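The Tower from Mirnley

I bought the computer for 40 dollars from a man in Mirnley who wouldn't let me plug it in first. That should have been my clue, right? But it was December, I was lonely, and it had nice blue latches.

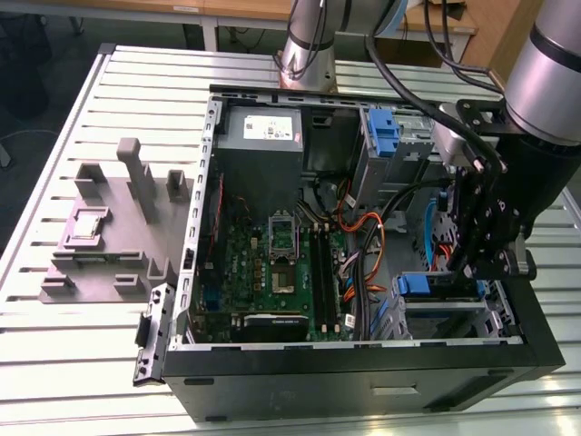
My sister says I only buy broken things so I'll have something to talk to in the evenings. She's not wrong! I'd already been through a toaster and two radios that fall, and the radios at least talked back.

So I got the side off the thing and laid it down flat, and I had my hand on the graphics card before I'd even taken my coat off. Then I made myself stop and have some soup. My father fixed cash registers at the Udel store for most of his life, and he had a rule – eat first, then open it up. He said hungry people lose screws.

The processor was what worried me. It's such a small square to pin your hopes on, and the socket it goes into is full of contacts you could ruin by sneezing. I held my breath so long that I saw spots. Down it went, the metal frame closed over it with a horrible crunch (they all crunch, I've read 3,000 posts from people panicking over the crunch), and I sat back and said sorry to it out loud.

Then I pushed the button. A fan turned over, thought about it, and kept going.

There was one folder on the drive. It was called Gornness, and inside were 40 letters, all to the same person, all starting "Well, it snowed again." I read two of them standing up. They were about a dog and a leaking porch and whether the bakery on Tkachuk Street would ever bring back the poppy seed rolls, and I could have gone on all night, I really could.

I called the man in Mirnley instead. It rang for a long time.

"It works," I told him.

He didn't say anything for a bit, and I could hear a dog in the room with him.

"Did it snow over there?" he asked.

I went to the window with the phone and looked.

Contact | © All stories remain with their author | Back to top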